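Wanted: people who doubt that a tray makes laying a table quicker

Anyone who has worked in a restaurant has been told to load a tray before carrying anything to the table. Bilgin, the staff handbook most of us were trained from, calls it the faster way and gives no figures. Nazmiye Sönmez and I have asked for the figures. We were sent a leaflet.

So we are going to time it ourselves, and we want 12 people to help. 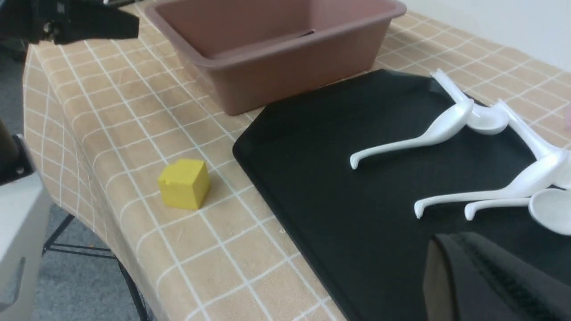 The work is plain. You will put out soup things for a small table, first from a tray and then straight from the tub, and put them all back again. Some of you will have done this for years and will be sure you know the answer. Please come anyway, but don't expect us to take your word for it. White soup spoons with hooked handles, like the ones on the black tray, are awkward to pick up in a handful, and I suspect most of the time goes on that, whichever method is used. Nazmiye disagrees.

Each person does 4 rounds, with a break after the second. A session lasts 30 minutes if people turn up when they say they will. We have been promised punctual participants before.

We are also testing the "marker" idea, put forward by Zonard in its training days: leave one bright object beside the tray and your hand is supposed to find its place more easily. I have my doubts. A small yellow cube next to a dark tray is certainly easy to see. Whether that saves anyone a second is another matter.

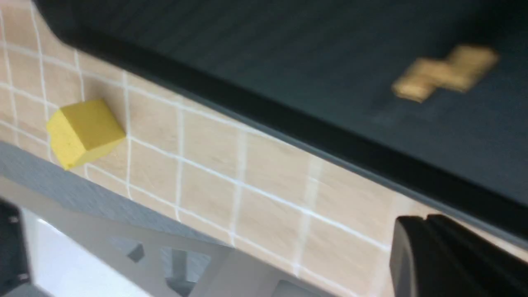 Travutau, issue 30, page 4

You don't need catering experience, and half the places are kept for people who have none. You do need to be able to stand for the whole session and use both hands. Left-handers are very welcome, as the handbook seems to have forgotten them.

Chopsticks come into the last round. Black ones with gold-coloured tips look smart in a bundle, but I'd like to see how many people can lay them out the same way round without stopping to check.
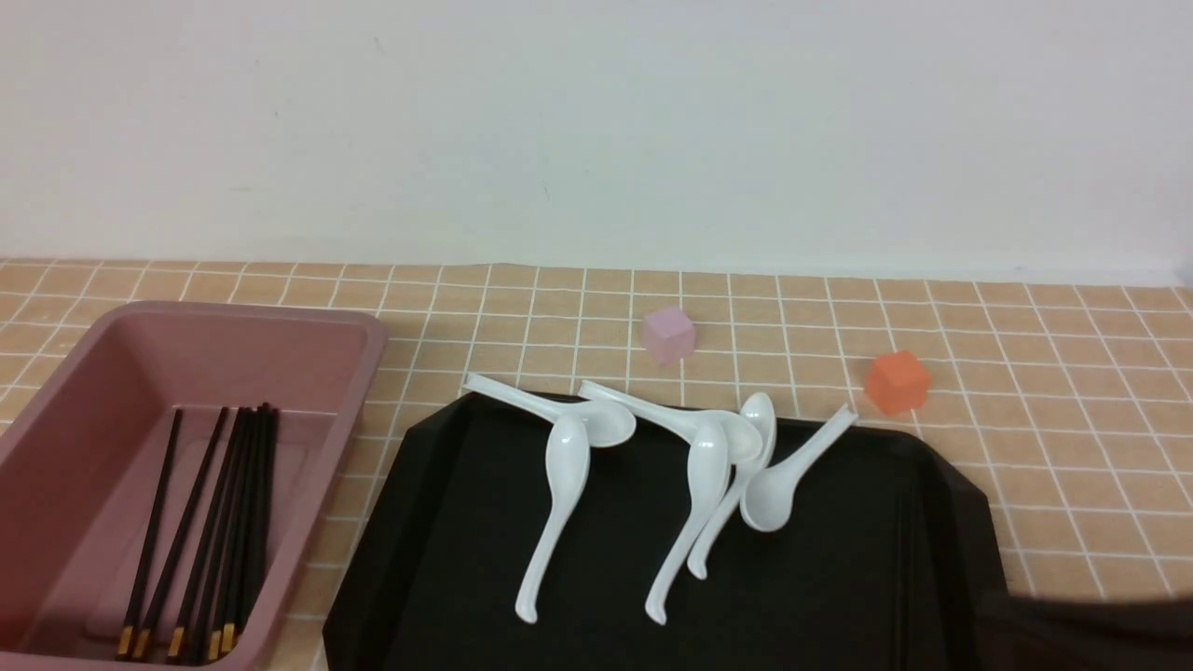
How to apply

Write to Ylva Isaksson at the Travutau desk before the end of January. Say whether you can manage mornings or evenings, and which hand you write with. Please don't send a CV. There is no fee, only lunch and bus fare, and you may see your own times if you ask.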